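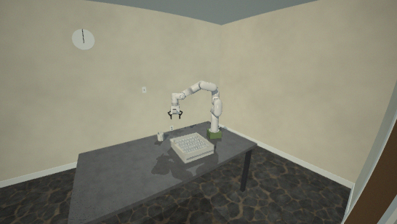 A simulated work cell with the arm above a bench, a tray of small upright pieces and a small cylindrical container. Render: Galtis

Kanyarat Tanasarn runs manipulation testing at Galtis, and she does most of it in simulation. The task she is asked about most often sounds trivial: pick small parts out of a tray and put them where they belong.

"Picking is fine," she says. "Placing is where the hours go. A part that is two degrees off in the fingers will still lift. It will not go into a hole."

Her team ran 2527 simulated attempts at a tray-loading task in November. Of those, 359 failed, and 28 of the failures knocked over a neighboring part. She regards the last figure as the important one. A missed grasp can be repeated, but a toppled part usually means a person has to walk over.

Would she put the current version on a shop floor? "For one tray, one part, fixed lighting, yes. We could do that tomorrow. Change the tray supplier and I would want another week."

Household chores are further off. Yuxi Wei, who works on the grasp planner, spent part of last year on unloading a dish rack and has since gone back to trays. "A kitchen has no datum," he says. "On a bench I know where the table is. In a kitchen I know where the table was."

Both are wary of reading too much into simulated results. Friction is the weak point – the software treats two contact surfaces as more consistent than they are. When the same controller was moved to hardware for 701 trials, the failure rate rose, and Tanasarn declines to say by how much until the runs have been repeated with new finger pads.

Asked what she would automate at home, she picks sorting screws. "The laundry can wait. I have seen the cloth models."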